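Kerkik Demonstrator Guide
Section 4: Running the open day demo
Updated in March by Vaida Toom

Read this section the evening before your visitors come. Reading it in front of them has been tried.

4.1 Before the doors open

1. Start the demo computer and log in as "visitor". The other account has Dong-geon Seok's half-finished work in it, and he would like it to stay half-finished in his own way.
2. Open Prametti and load the room called Tkachuk. Loading stops for a while at 2 percent. Leave it alone.
3. Put the wrist view on the big screen and the control panel on the small one. People will ask to see it the other way around. Let them ask.
4. Press Home and wait for the arm to stop moving.

Note: The room is simulated, and so is the arm. Say this early and say it twice, or someone will spend the whole talk looking behind the curtain for the robot.

4.2 The floor approach

5. Choose Floor Approach from the Trimosex menu and set the speed to 200. The default, 1724, is meant for overnight runs and looks on screen like a dropped tray.
6. Press Step. Keep pressing until the wrist view shows open floor with the dark cabinet behind it, then take your hand off the mouse.
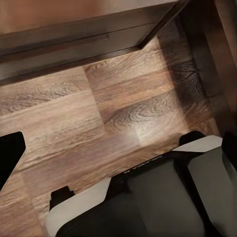 Fig. 4. Wrist view during Floor Approach, gripper open, cabinet and side panel beyond.

7. Talk about the view. The pale patch of glare on the floor is a good place to start - visitors like it, and it gets you to lighting without a slide. The wood grain is also popular, mostly with people who are pricing floors.
8. Invite one visitor to drive. One. Hand over the mouse and stand on the side nearest the Stop button.

CAUTION: Do not let a visitor press Step and Home together. The arm will try to do both, and you will be explaining it until lunch.

Note: The view is tilted because it follows the wrist. Do not offer to straighten it. There is a setting that claims to do this, and it turns the control panel instead.

4.3 If it stops

9. Press Stop, then Home, then wait. Fill the time with questions from the audience. "Will it do my dishes?" is usually first.
10. If the wrist view stays gray, close Prametti and go back to step 2.
11. If it is still gray after that, play the recording in the Backup folder and tell people it is a recording. They take it well.

Switching off is covered in Section 5.

Kerkik demo desk - ask for Vaida Toom | Copyright Kerkik | Back to top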